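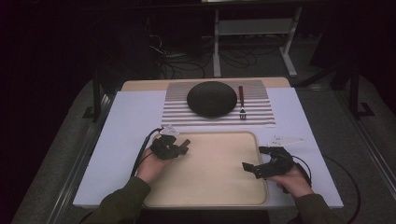 Sep 27, 2021
By Dean Tapley

The Tindall Museum has put 751 objects from its decorative arts collection online, the first part of a digital catalog that has been in preparation since May. Each record has a catalog number, measurements and at least one photograph that can be enlarged to full resolution. No account is needed to view the records.

The catalog runs on Hallix, a collections database the museum adopted to replace its card index. Staff photographed the objects in 42 sessions. Ceramics and printed textiles make up most of the first release.

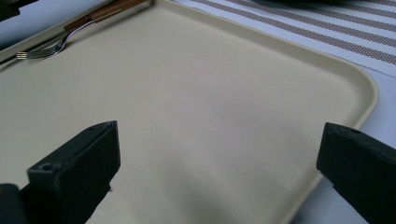
Glass was held back. According to collections manager Amr Badawi, reflections made many of the original images unusable, and those pieces are being shot again under diffused light.

Visitors can sort records by maker, date and material. Images may be downloaded for teaching and private study, but commercial use requires a written license. A second release will add 8 sketchbooks, scanned page by page.

The galleries keep their present hours.

Recent items
Tonow Gallery reopens its print room
Plendiveo prize shortlist announced
Loan rules revised for works on paper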